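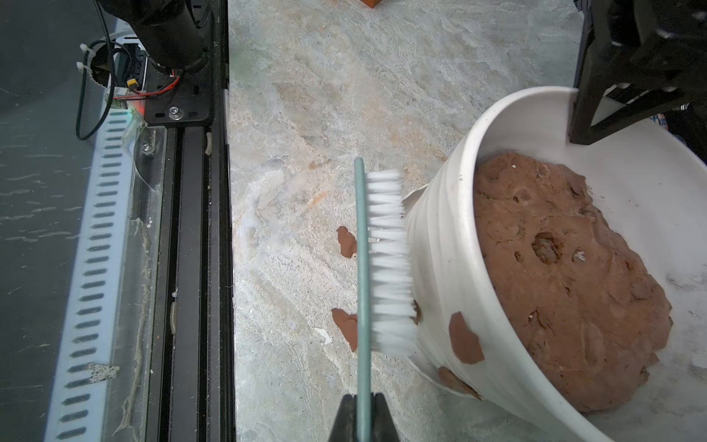
Joscha Gerlach

2026-10-13

Bucket scrub, outside walls. Left arm on the brush, right arm holding the rim. Red clay still in the bucket, left it in on purpose, the weight helps and Theda doesn't want it tipped out until she's reclaimed it.

Brush is the long thin green one. Grips OK at the end of the handle. Worry is the handle twisting in the jaws when the bristles load up against the ribbing under the rim. Flat handle should be better than the round one we had in April. Try a wrap of rubber if it rolls.

Smears on the side: do the big patch last. Small flecks first so they don't get dragged round. Counter has clay on it too, wipe after, not during, or the arm goes looking for it.

Speed: kept at 4. Tried 5 on the Jerstead bench before lunch and it flicked slip onto the rail cover. Not again.

Plastic is torn or cracked down near the base on this one. Needs retiring. Edge is sharp enough to catch a glove. Have asked Munance for a price on replacements, same size, no answer yet.

Talk with Theda Bauerfeind re hours. Cleanup used to be whoever was on lates, end of shift, everybody tired, buckets got a rinse and that was it. Now it can run while they're glazing. She's happy about her wrists. Less happy that the lates crew lose the paid half hour, and fair enough. I said I'd take it to Sabbagh before the new roster goes up. Idea: keep the half hour, use it for kiln logs, which are a mess anyway. She'll ask the others.

Also her point, and I hadn't thought of it: cleanup is when people talked. New ones learnt what the clay should feel like from scraping it out. If they only ever see clean buckets they won't pick up that a batch is short or gritty. Going to put one person on scraping the insides by hand for the time being, arms do outsides only. Rotate it. Theda wants first go at writing the rotation, good, hers.

Somebody still has to load and check. Thats a job, needs to be on the sheet as a job, not "keep an eye on it".

To do
- rubber wrap, see above
- wipe dust off the clear cover, scuffed but will do
- tighten cable ties upper left
- order 13 brushes on the Hikia account (limit is 970 for the quarter, shoud be fine)
- roster note to Sabbagh, cc Theda
- ask lates crew directly, don't go through the leads

Workshop notebook, shared copy. Corrections to J. Gerlach. Back to top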